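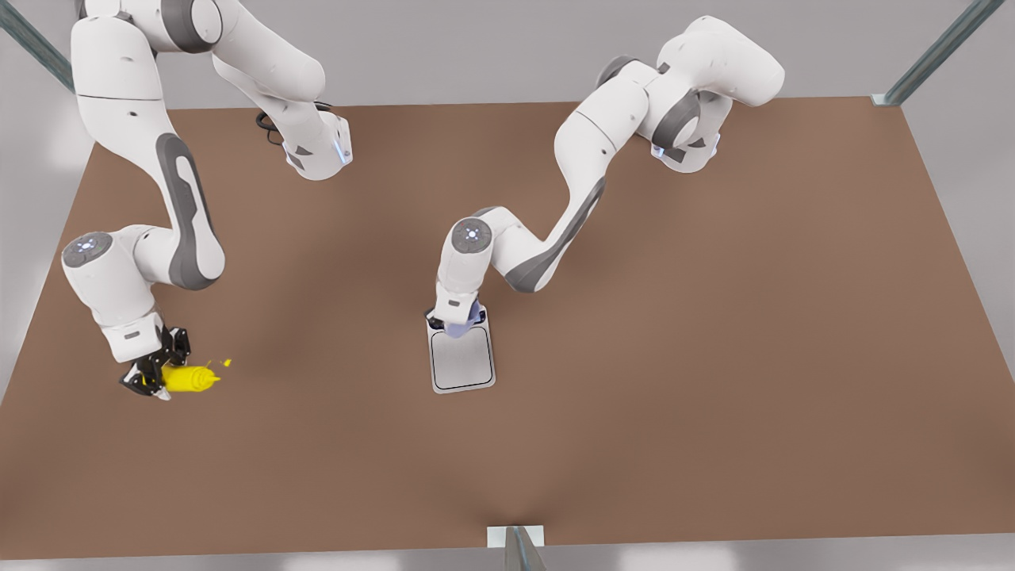 Where we are with the Junport recipe book

Dear Hiyori and everyone on the Haltel community fund,

Thank you for your patience with this report, which should have reached you in May. We wanted the Plastora Street interviews typed up before we wrote, and those took longer than planned, mostly on account of people being generous with their time and us being too interested to stop them.

As you'll remember from our application, the idea is to collect the everyday cooking of the families who came to Junport to work at the cannery, and to put it in a book that can be used at the stove. We asked for food people really made on a work night, with the shortcuts left in. That has turned out to be a good rule. When you ask somebody for a special family dish they tend to get shy, but ask what they ate after a late shift and they'll talk until the coffee is cold.

Collecting

The recipe cards we left at the library, the clinic and the Ikeda grocery have done far better than I dared hope. We have 1037 back so far. A good many are the same potato salad in different handwriting, and I don't say that as a complaint, as the differences are half the fun. There is a long-running disagreement over whether the mustard goes in while the potatoes are warm or after they've cooled, and it seems to follow which side of the harbor a family lived on. We are giving it its own spread.

Cards without a name or phone number have been harder. We can't print them without permission, so Guilan has pinned copies to the board by the library's front desk in the hope that somebody will know a grandmother's writing when they see it. A few have been claimed that way already, one of them by a man who had only come in to return a DVD.

Testing

We cook on a long table in the back kitchen of the old union hall, two evenings a month, and it has become the part of the project everyone looks forward to. Each recipe is made once exactly as written, then talked over with the family if we can reach them, then made again. "A handful" and "until it looks right" have kept us busy. So has "one small can," which means something different depending on the decade, and for which we've had to go and ask people who worked the canning line.

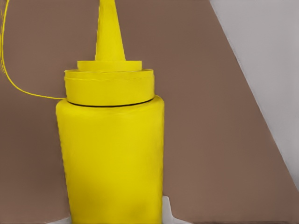
We did fall behind in the spring, when the hall's oven stopped holding its heat and every baked dish had to wait for the repair. During those weeks we moved on to the sauces, relishes and sandwich fillings, which needed only the stovetop, and I think that chapter is stronger for the extra attention. The baked dishes are now being worked through in the order they came in, with the fish pies first. I'd expect us to be caught up by the end of the summer, though I have learned to say that softly.

Interviews

We promised you recordings with 10 households and have finished nearly all of them. The last family is waiting on a son to come home from sea, and they would like him there – so would we. Guilan Fang has done most of the listening and all of the typing, and the transcripts read beautifully. She leaves in the parts where someone gets up to check a pot.

One change to tell you about. Several people spoke in Tagalog or Portuguese for the best stories and switched to English for the measurements. We would like to print those passages in both languages. It will add pages, and I'd be glad to talk it over with you before we commit to it.

Money

Spending is close to the plan. The cost of groceries is a little over, and travel is well under, as almost everybody turned out to live within walking distance of a bus. With your agreement, we'd like to move what's left of the travel line to translation. The printing money hasn't been touched. We have 2 quotes from printers and are waiting on a third, from a shop that can do a binding that lies flat on a counter.

What comes next

Over the next 4 months we plan to finish the baking, settle the permissions and send the first chapters out to the families for correction. They will each see their own pages before anyone else does. We'd also love to have you at a testing evening if you can spare one. Supper starts at 6:30, and the side door sticks, so please give it a push.

With warm thanks from all of us at the Junport recipe book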